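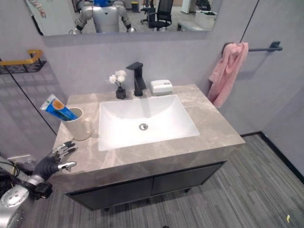

Ticket: Walk bookings, route map in the wrong place
Status: open, waiting on Trutia
Opened by: Gerardo Marras

Hi all, me again. The booking page for the Pumphrey water tower walk is showing the wrong start point. People who click "Get directions" are being sent to the Clumgate end of the old canal, which has to be 900 yards off and on the wrong side of the railroad. We had 19 signed up last time and 3 of them were waiting by the lock gates while the rest of us were already looking at manhole covers (very good ones, by the way!).

What I've tried so far:

Typed the meeting point in again and saved it. Looked fine on my laptop, still wrong on my phone.

Deleted the pin and dropped a new one. Same thing.

Logged out, cleared everything, logged back in. Now the walk shows up twice, and only one of them lets you book. Great.
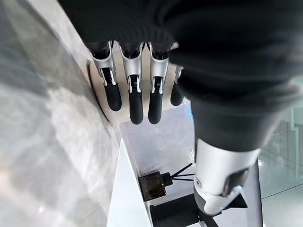

Update, 2026-01-04: I got a reply from Trutia support. They say the map comes from Desona, and it keeps the first address you ever enter for an event until you make a new one. Well, I copied this walk from the Clumgate pumping station one last May, so I guess that's where the old spot is coming from - it's been sitting in there the whole time.

I made a fresh event from scratch and the directions are right on both my phone and the laptop. Hooray! But the old page is the one printed on our flyers, and we had roughly 3000 of those done, so I really don't want to kill that link.

Could someone at Trutia please point the old link at the new page, and move the existing bookings over? I don't have the button for it. Also the duplicate is still there and I'm scared to touch it in case it takes the names with it. I've put the right meeting point in bold at the top of both pages for now.

Gerardo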